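Onon Robotics Club -- progress report to the Rivero Fund
Tuesday, October 15, 2019

Hi all,

You asked for a page on how the fall is going and where the money went, so I'll try to keep it to a page. Short version: we're in good shape, a little behind on the written work, and the kids are having a ball!

We have 13 students this term, up from last spring, and most of the new ones had never held a screwdriver for anything but a battery cover. The grant was $1,489. The big bite was $958 for the gripper parts and the replacement servos, which I ordered from Omerović after the cheaper place kept pushing back the ship date. Another $200 went to wood, bolts, tape and a pile of odds and ends for the pick-and-hold work. The rest is still in the account and I'd like to hang on to it until we know what the spring entry costs.

The project itself is called Flitetti (they voted, I lost). The idea is that the arm picks up everyday stuff from the floor, one thing at a time, and puts it where it's told. We started with foam blocks in September and those got boring fast, so now we're on things with awkward shapes. Curved wood has been the best teacher so far. A flat-sided block forgives you if the fingers come in crooked, but a long bent strip wants to swing around as soon as it leaves the floor.

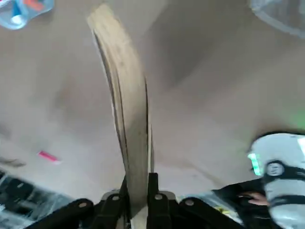
The students worked out that where you grab matters a lot more than how hard you squeeze, and I was so pleased I let them skip cleanup. They had been cranking up the grip force every time something slipped -- which mostly wore out the finger pads. Now they sketch the piece first, mark two or three places to try, and write down what happened. The notebooks are uneven. A few are lovely, a few are one word per line, and I'm working on that.

What's left before winter break: a cable guide for the wrist (the current one is tape), a second set of finger pads, and getting every student a turn at the controls without the same four hogging them. We also owe you the parent survey, which I haven't sent out yet. My fault, it's on my list for next week.

The spring showcase is in April and you're all invited. I'll send the room and the time once I have them.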